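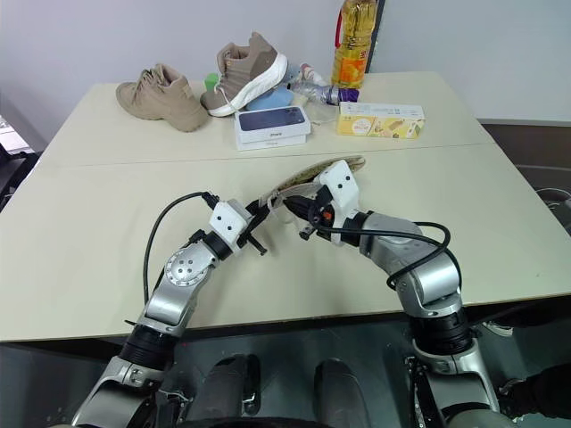 Insoles make my heel slip out of my work shoes. Trim them, size down, or something else?
Asked by Veronica Preda, July 2025
Category: Shoes and foot care
Viewed 867 times, 3 answers

I'm on my feet for most of a 12 hour shift, on concrete with thin vinyl over it. In April I bought a pair of Bondano work shoes, the plain black slip-resistant kind that lace up. Size 8, which is what I wear in everything. They fit fine out of the box but the footbed is thin and by the end of a shift the balls of my feet burn.

So I bought a pair of Magesa full-length insoles, the medium thickness. My feet feel better now but there are two new problems. First, my heel lifts up with every step, and I have a blister on the back of the left one. Second, the toe area is tight, and the insole has a small curl at the front where it meets the end of the shoe. I can feel the curl under my big toe.

What I've tried so far:
Tighter laces. This helped the heel a little and made the top of my foot sore.
Thicker socks. Made the toes worse.
Thin socks. Better in the toes, worse in the heel.

The package says the insoles fit sizes 7 to 9 and to "trim if needed" but there are no lines printed on the bottom to trim along. I don't want to ruin them, they weren't cheap. Should I cut them, buy a half size bigger shoe, or give up and buy different shoes altogether? I can't return the Bondanos because I've worn them to work.

Answer 1
Kristaps Dzene
Marked as helpful by the person who asked

Did you take the original insole out before you put the new one in? You don't say. If the Magesa is sitting on top of the one that came with the shoe, that explains both of your problems. A full-length insole is meant to replace the old one. Stack the two and your whole foot rides higher, so the heel sits above the part of the shoe that is shaped to hold it, and your toes are pushed up into the top of the toe box where there's less room.

On most work shoes the factory insole is only held by a dab of glue under the heel. Get a fingernail or a butter knife under it at the heel and peel slowly toward the toe. If it tears, or if it won't move at all, stop. Some cheaper shoes have it glued all the way down and pulling it leaves a lumpy mess that is worse than what you started with.

If it comes out whole, keep it, because it's your cutting pattern. Here is how I do it:

1. Lay the old insole on top of the new one, both facing the same way, left with left.
2. Line them up at the heel, not the toe. The heel cup on the new one should never be cut.
3. Trace around the front with a ballpoint pen. Marker bleeds on foam.
4. Cut just outside the line with long strokes of a sharp pair of scissors. Kitchen shears are fine. Small snips leave a jagged edge that you can feel through a sock.
5. Put it in the shoe and check it. If it still curls, take off a sliver more, about the thickness of a coin, and check again.
6. Use the first one to mark the second, flipped over.

The curl means it's too long, so you'll need to trim either way. Go slowly – you can't put any back.

After that, push the insole all the way back until it touches the heel of the shoe. Slide your hand in and feel along the edges. It should lie flat with no gap at the back. People leave a gap at the heel all the time and then wonder why it bunches in front.

Comment from Veronica Preda: I left the old ones in. I thought the new ones went on top. I will try this tonight.

Comment from Kristaps Dzene: Easy mistake, a lot of the packages don't say. Let the blister heal before you judge the fit.

Answer 2
Imani Kirui

I agree with taking the old ones out, but I'd add something about the laces. If the heel still lifts after you've trimmed, use the extra top eyelet if your shoes have one. Run the lace up the same side into the top hole so it makes a small loop, do the same on the other side, then cross each lace end through the opposite loop and pull down before you tie. This holds the heel back without cranking down on the top of your foot. It goes by "heel lock" or "runner's loop" if you want to look it up.

I would not go up a half size. A longer shoe will slip more at the heel. What you may want is the same length in a wide, if Bondano makes that one in a wide. I don't know if they do.

There are also stick-on heel grips that go inside the back of the shoe. I used the Praden ones and they stayed on for over 3 months in shoes I wore every day. Wipe the lining with rubbing alcohol first and leave them overnight before you wear the shoes. My sister Naomi Kirui tried the same ones on suede lining and they fell off the first day, so it depends what the inside of your shoe is made of.

One more thing, take the insoles out at night and let them air out. They last longer and the shoes smell better. Don't put them in the dryer. Mine shrank.

Comment from Naomi Kirui: It was the second day. But yes.

Answer 3
Emilian Văduva

just buy better shoes. I wear Driltano and never needed an insole in them. cheap shoes are cheap for a reason

Comment from Kristaps Dzene: She said she can't return them.

Comment from Emilian Văduva: ok then cut the insoles

Follow-up from Veronica Preda

Old insoles came out with a butter knife, only a little glue at the heel. The new ones were longer than the old ones at the toe by about the width of my pinky nail. Traced and cut like Kristaps said. The left took two tries.

I've worn them for three shifts now. The toes are fine, no more curl. The right heel stays put. The left still lifts a bit by the end of the day so I'm using the lace loop on that side only – my left foot has always been a little smaller. I haven't bought the heel grips yet. If it's still rubbing once the blister is gone I'll get a pair.

The lining in mine is some kind of mesh. Does anyone know if the grips stick to mesh?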